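3.2 Where things are put down

Of the 481 placements logged at the Petden store in March, over 400 were made on a top shelf. The labelled bins underneath, bought at some expense, took 27. The remainder went to the floor, which has no label and has never needed one. Magaña and Zabala call this "landing": an object comes to rest at the first flat surface near hand height, and stays there until somebody wants the surface.

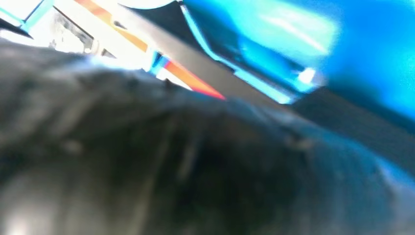

Landing is not quite laziness. Staff at Lascombe, asked where a part belonged, generally knew -- they simply regarded the top shelf as being on the way. How long a part may be on the way is a matter on which the Jiltley handbook is silent, though it gives four pages to the colour of labels.

Shape matters too. Flat parts landed more often than deep ones, perhaps because a flat part looks put away wherever it lies. The shelf in Figure 4 is typical in its layout, with bins on the level below.

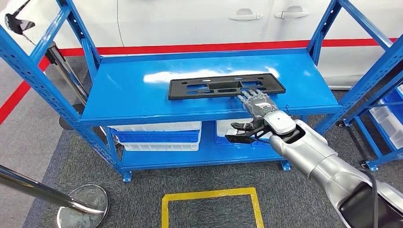 Figure 4. Black bracket on the top shelf of a blue metal unit; storage bins on the lower shelf.

We coded all such cases as "landed", including those that the staff preferred to call "sorted".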